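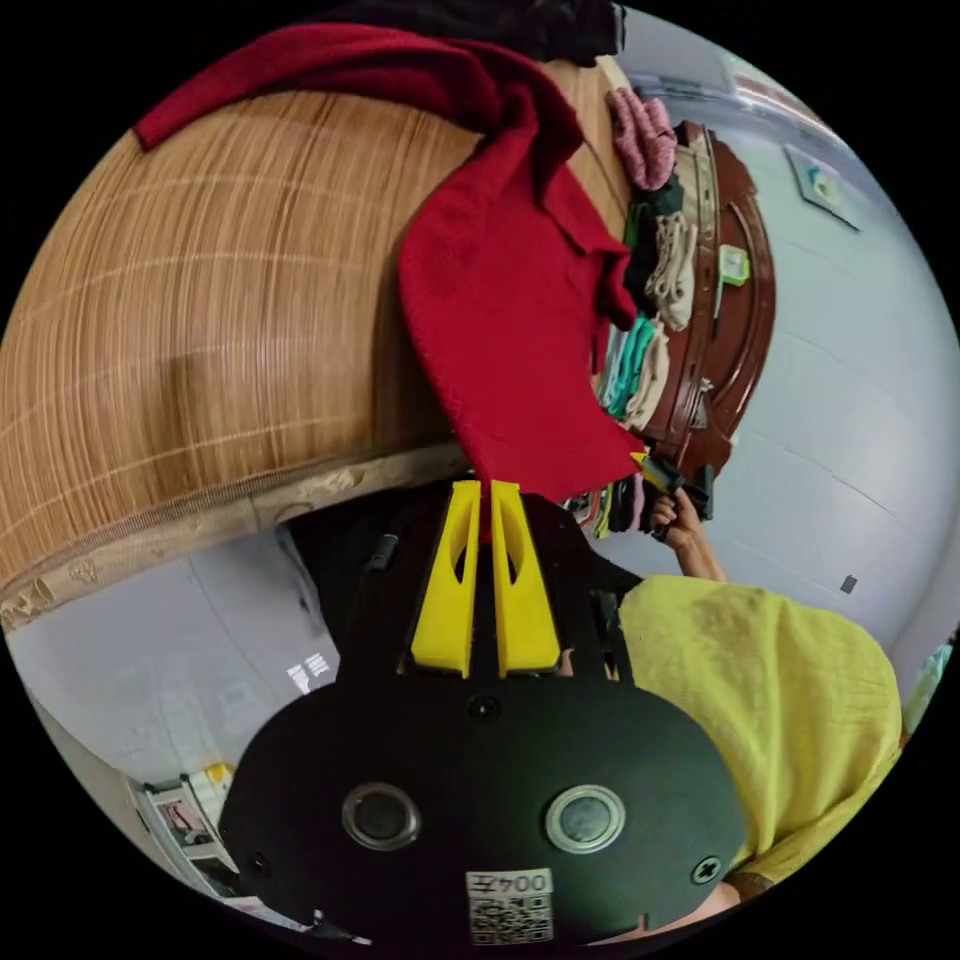

Hand-held gripper at the garment station, red knitwear on the woven mat.

Category: Data Collection Hardware > Reviews and Purchasing

Jonemard hand-held gripper kit: request for user assessments

mboskovic_buvlow
December 1, 2025

The Buvlow laboratory is evaluating the Jonemard kit for a garment-handling program. The supplier has quoted for 10 units, with calibration included for the first year. Our trial covered 278 folding demonstrations on household clothing. Finger alignment remained within tolerance throughout. We would welcome assessments from institutions that have used the kit for longer than one season.

Mateja Bošković 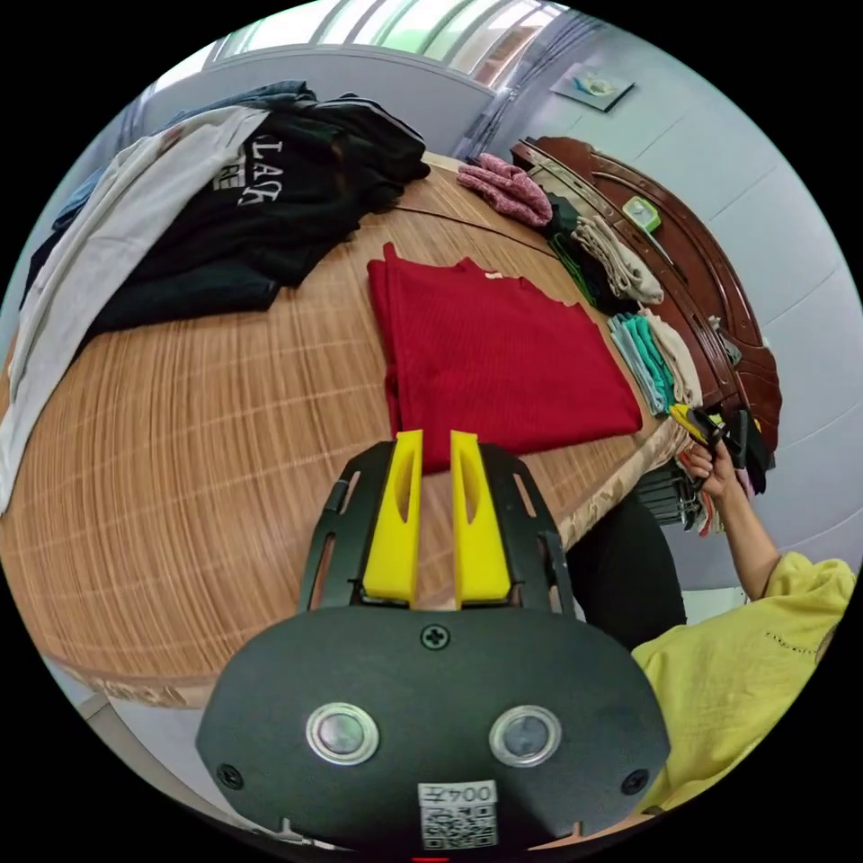 Red ribbed garment folded square, with the other clothing at the sides.

lellholm_procurement

Lellholm purchased the kit in April. The yellow fingers hold thin fabric well, and replacement pairs arrive promptly. Our reservation concerns the service contract: recalibration requires return of the full unit, and our longest wait was nine days. We would not recommend the kit to a site without spares.

radebe_textiles

I must disagree with the previous reply. Recalibration can be performed on site with the supplier's fixture, which is sold separately. The more serious limitation is heavy knitwear. A thick hem fills the space between the fingers, and operators tend to squeeze harder than the recorded data would suggest.

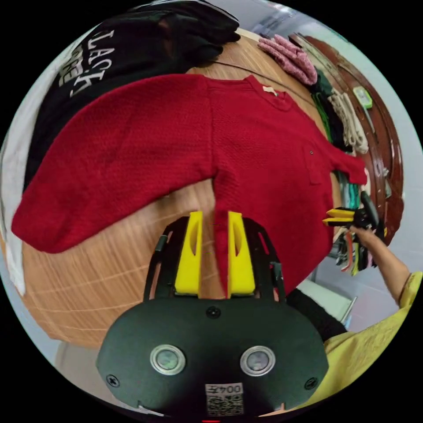
Sweater hem between the fingers; a second gripper is at the right cuff.

lellholm_procurement

The fixture was not offered to us at the time of purchase. I would ask whether it appears on the Buvlow quotation. With regard to knitwear, our operators take a smaller fold of fabric and have had few complaints.

mboskovic_buvlow

It does not appear on the quotation. I will request that it be added before any order is placed. On the question of grip,

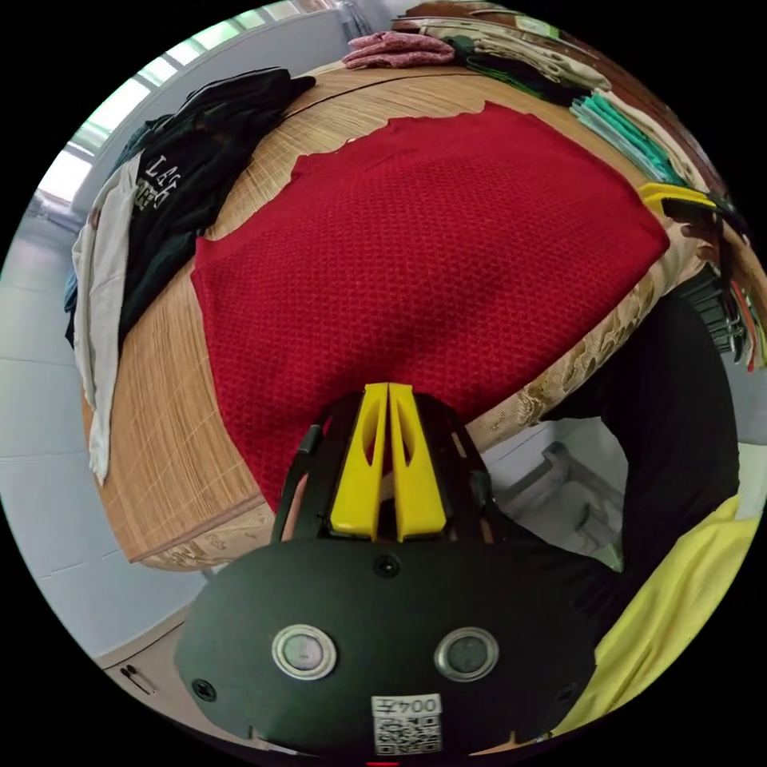

our operators raised the same concern during the sweater trials, and we have asked the supplier for the softer finger pads. Should these be provided, we will repeat the knitwear portion of the trial and post the results in this thread.

radebe_textiles

Please include the pad wear figures. Ours needed replacing after two months.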